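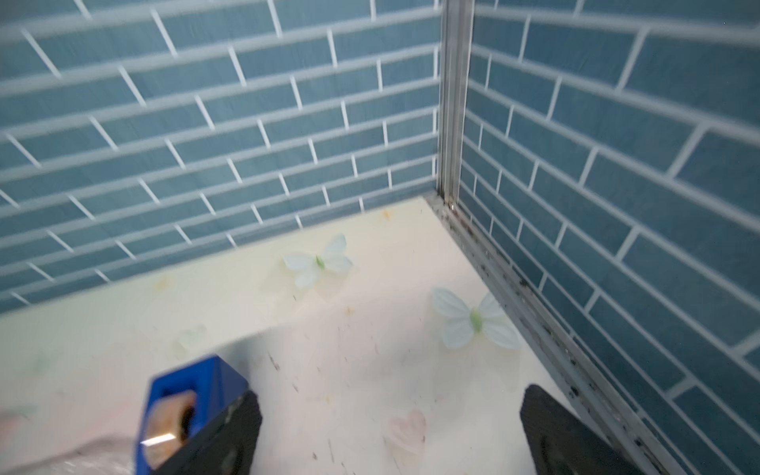 I've been thinking about Zulmira's question on in, at and on with "corner," and I'd keep all three in the intermediate unit, but I wouldn't put them on the same page. "In the corner" is the easy one. Start inside, with walls. Blue tile on one wall, blue tile on the other, a metal post where they join: the post is in the corner, and every student in the room will accept that. "At the corner" and "on the corner" should wait until you've done street directions, where the students are outdoors in their heads and the corner is a place you reach.

Zulmira's message is copied here for people who joined after she sent it.

On the teachers' list, Zulmira Macedo wrote:
> Hi everyone,
>
> I'm rewriting the preposition unit for the Moreira evening course
> (adults, intermediate, mostly Portuguese and Spanish speakers). The
> old handout has a gap-fill with more than 300 items and I want to cut
> it down to something people can finish.
>
> The part I'm stuck on is "corner." The old handout gives this rule:
> "in" for rooms, "at" for streets, "on" for shops. Then the exercises
> break the rule. One item wants "He was standing on the corner," and
> he isn't a shop. Another accepts only "at the corner of the page,"
> and I would say "in the corner of the page."
>
> Do you teach a rule for this, or only set phrases? And do you
> mark "on the corner" wrong when the key says "at"?
>
> Thanks,
> Zulmira

On the rule: the old handout is close for rooms and wrong for the rest. What I tell my groups is that "in" means the corner has an inside and the thing is in it. That covers rooms, boxes, drawers, fields and also the page, where I agree with Zulmira. A page number is in the corner of the page. "At the bottom corner of the page" exists and I wouldn't mark it wrong, but I wouldn't teach it either.

For streets, "at" and "on" overlap so much that I don't test one against the other. "I'll meet you at the corner" and "I'll meet you on the corner" are both fine. There's a small preference for "at" when the corner is a point on a route (turn left at the corner) and for "on" when something stays there (the bank on the corner, a man standing on the corner). With "turn" I do insist on "at." Students say "turn left on the corner" and it sounds odd enough to correct.

So to the second question, no, I don't mark "on" wrong when the key says "at," unless the verb is "turn." If the key allows one answer and two are in normal use, the key needs fixing.

A word about first language. My Portuguese speakers have "no canto" for the inside corner and "na esquina" for the street corner, and the Spanish speakers have "rincón" and "esquina." They already separate the two places by using different nouns. I write both pairs on the board and leave them up for the whole lesson. It saves a lot of drawing. The trouble is that "no" and "na" both push them toward "in," so "in the corner of the street" keeps coming back in written work until the end of the course.

For the exercises, this is the set I used in July with the Grumwood group. Feel free to copy it.

Fill in the preposition. If more than one is possible, write both.

The cat is asleep ___ the corner of the room.
Turn right ___ the corner.
There's a bakery ___ the corner of Mill Street and Park Road.
Write your name ___ the top corner of the sheet.
She put the lamp ___ the corner, behind the chair.
The bus stops ___ the corner.

Give them time on the bakery and the bus, where "at" and "on" both work. A few people always want to know which is better, and I say pick one.

I leave out "around the corner" and "cut corners" at this level. Beatriz Figueiredo does "around the corner" with her groups as part of directions and says it goes well, so you may want to ask her. She uses the Gitine street map, the one with no names on it – I have a spare copy if the office can't find theirs.

Zulmira, send me the new version of the handout when you have it and I'll try it with my evening class.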